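Grenodville Shared Workshop
Robot Arm Build, Session 2: Setting Up the Two-Finger Gripper
Instructors: Prys Price, Nerys Lougher
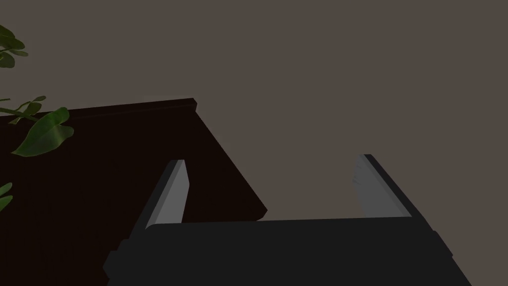 Participants should have completed the base and wrist assembly before this session. The gripper is first set up in the Nisix simulator and then on the bench.

Open and close the gripper in simulation before connecting power to the hardware. Both fingers must travel the same distance from the center line. Set the servo range in the Prito configuration file to 2000 steps and save the file under your bench number.

Mount each finger with the 8 mm screws supplied. Do not use thread adhesive at this stage.

Required for the next session: the completed wiring sheet and a charged battery pack. Reading: Strobel build manual, page 104. Questions may be directed to Ms. Lougher.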